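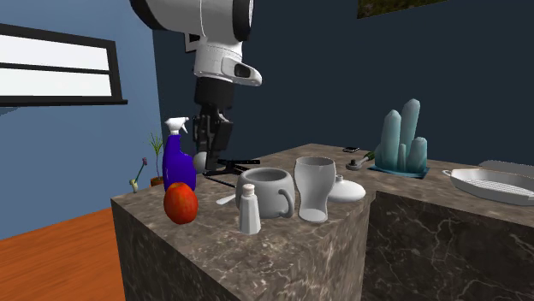 List home | Threads | Search | Subscribe | Help

Ostham Sky and Satellite Group – members' list
Re: Hadik pass predictions and the November re-entry
15/01/2021
4 min read | 2 shares | Add a comment

Hello all,

Thank you for the many kind replies to my last message, and apologies for taking so long to come back to you. I've had a cold and then a flat battery, and the evenings have been full of cloud in any case, so you haven't missed much from me. I did want to answer the question that came in underneath, as I think several of you were wondering the same thing and I'd hate for it to slip down the list.

> I have been following Hadik since it went up and I thought the whole
> thing came down in November. Now the prediction page still lists a
> Hadik object passing over us twice a night. Is the page out of date,
> or did I misunderstand? I stood in the garden for twenty minutes on
> the strength of it and saw nothing, though my neighbour's security
> light didn't help. Also, is it worth my while getting the Otell
> receiver, or should I make do with the old one?

Your memory is perfectly good. The return capsule did come down in November, under its parachutes and into the sea, and very pleased we all were. But Hadik went up in 2 parts, and only the capsule was built to come home. The other part is the service section, the can behind it with the solar panels and the tanks, and it was let go before the capsule made its braking burn. It has been going round by itself ever since. It keeps the Hadik name in the listings with a letter after it, and if you are looking at the page on a phone the letter drops off the end of the line. I've been caught by that myself, more than once.

The orbit is 637 kilometres up, which for something of that size means a long wait. The air up there is terribly thin, but there is a little of it, and it drags on the thing very gently, month after month. The figure the operators gave at the time was 2039 for it to come down by itself. I would take that with a pinch of salt, as so much depends on how lively the Sun is between now and then. When the Sun is busy the upper air swells a bit and everything low down is slowed more quickly. When it's quiet, things hang about. So please don't put it in the diary just yet, although I'd dearly like to be here to see it.

As for seeing it now – yes, it can be seen, but it's a fussy object. It has no one left to point it, so it tumbles, and you get a slow brightening and fading as the panels catch the light and lose it again. At its best I'd put it level with the middling stars of the Plough. At its worst you won't see it at all, and twenty minutes in the cold is just what I'd expect you to have to show for it! Try the earlier of the two passes, when it comes up in the west, and give your eyes a good while to settle first. Binoculars help a great deal. I rest my elbows on the roof of the car.

Do mind the time setting too. The page gives its times in universal time, which suits us nicely at this end of the year, but once the clocks go forward you will need to add the hour.

Now, the Otell receiver. Hadik is silent, I'm afraid, so neither receiver will bring you anything from it. The beacon stopped soon after the two parts separated. If you want something to listen to, Noguchi is still chirping away and has a lovely strong signal on a high pass. I hear it well enough on my old set with the home-made aerial, the one with the bit of broom handle. The Otell is a nicer thing to use and saves a lot of fiddling with the tuning as the satellite goes by, but I wouldn't rush out and buy one before you've tried what you have. You're very welcome to borrow mine for a week and see how you get on with it.

One last thing while I have you. If anybody kept notes of Hadik from before the capsule came home, even just a time and "bright" or "faint", I should be very glad of them. I'm trying to work out whether the tumble is getting quicker, and my own notebook has a great hole in it where the autumn rain got in.

Clear skies to you all, and do wrap up,

Your list keeper at Ostham

Previous in thread | Next in thread | Reply to list
2 comments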